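Jotosbridge-office mailing list
Subject: Re: Chair adjustment, the lower back one
From: Sharon Kombo
Date: February 11, 2026

Answering on the list and not privately, as I have had the same question from three people now.

> I have been fiddling with the new chair since last month and I
> cannot get the back to sit right. If I have it low the top edge
> digs in under my shoulder blades, and if I have it high there is
> nothing behind my lower back at all. The knob on the back does
> something but I don't know what. Is there a leaflet? Also, are we
> keeping these, or is it still the trial? I would like to know
> before I get used to it.

There is a leaflet but it covers four models at once and the drawings are of a different one, so I would leave it alone. What follows is what I worked out on my own chair over two weeks, plus what Flandwood told me on the phone.

Start with the seat height, whatever is bothering you about the back. Sit all the way in, feet flat, and bring the seat up or down until your thighs are level. Everybody sets the back first and then changes the height and has to do the back again. I did it too. If your feet don't reach the floor once your elbows are level with the desk, ask me for a footrest. We have some in the supply closet that came with the old Zustex chairs and they are fine.

Next is the back. Get out of the chair and go around behind it. You can reach everything from the seat if you twist, but you will be guessing at what you have hold of. It helps to get down low and look up at it, at least the first time. 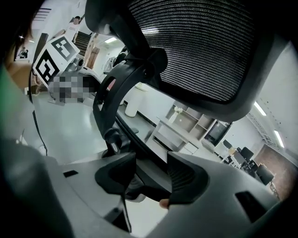 The mesh back from underneath, with the support arm and the small knob.

The small knob with the ridged collar is the one you were asking about. On our chairs it sets how stiff the arm is. It does not move anything up or down, and that is why turning it seemed to do nothing. Loosen it a couple of turns before you try to shift the height, then take hold of the back on both sides by the frame, never by the mesh, and lift straight up. It goes in steps. If you lift past the last step it drops to the bottom and you start over. Tighten the knob again when you are done. Finger tight is enough, please don't use pliers on it. One of the first batch came in with the collar chewed up and Flandwood would not take it back.

For the complaint about nothing being behind your lower back: the lumbar pad is a separate piece from the upper part, and the two do not have to be set together. Put the pad where you want it first. For most people that is at belt height or a little above. Then sit back against it and have someone tell you where the upper part is touching you. If it is catching you under the shoulder blades it is too low, so take it up a step and sit again. If you are tall you may run out of steps. I am not tall and I still ended up one from the top.

The upper part also tilts. 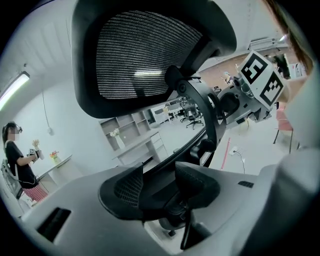 I would leave the tilt until you have sat in the chair for a full day with the other settings. It is the round pivot on the curved bracket, and it is stiff when new. Hold the bracket with one hand and push the top edge with the other. A very small change makes a big difference to your neck, so do a little and go back to work and see. I had mine too far forward for a week and blamed my monitor.

A few other points that came up:

Cleaning. The mesh gets dusty fast, more than the fabric ones did. A vacuum with the brush end does it. The gray plastic can be wiped down with a damp cloth. Don't spray anything directly on the mesh, it runs through and drips on the floor, and that floor shows every drop.

Squeaking. If yours squeaks when you lean back, check the knob is tight before you report it. Two of the three I was sent to look at stopped once it was. The third is at the end of the long wall with a note taped to it. Please don't take the note off and use the chair, somebody did this already.

Arms. I know some of you don't like them. They do come off, but keep the bolts. Put them in an envelope with your name on it and leave it in my tray.

Swapping. If you have yours set up, put your name on a piece of tape on the underside of the seat. People borrow chairs for meetings and then bring back a different one, and then the whole business starts again.

As for the trial, it runs to the end of March. Price from Flandwood is 300 each if we keep what we have, and they will hold that price until the trial is over. The other quote, from Mfinanga, was 576 for a chair with a few more adjustments and a longer warranty. I sat in one at their showroom. It was comfortable — I can't say it was that much more comfortable, and the delivery time was longer. We would need 35 either way, that is one for each desk plus the meeting room.

Nothing has been signed. What I need from people before then is a line or two by email, to me and not to the list, with how you find the chair after you have had it properly adjusted for at least a week. "I don't like it" is all right but tell me what you don't like. Back, seat, arms, height, whatever it is. I have had nine replies so far, and five of those were from people who had never touched the settings.

If you have tried all of this and it is still wrong, come and find me and bring the chair. I am usually at my desk until lunch. It takes ten minutes with two people and a lot longer with one.

The old chairs are still in the hallway by the loading door. If you want one for home, say so before they are picked up. They are free but you have to carry it yourself — the elevator is fine for one at a time.

Sharon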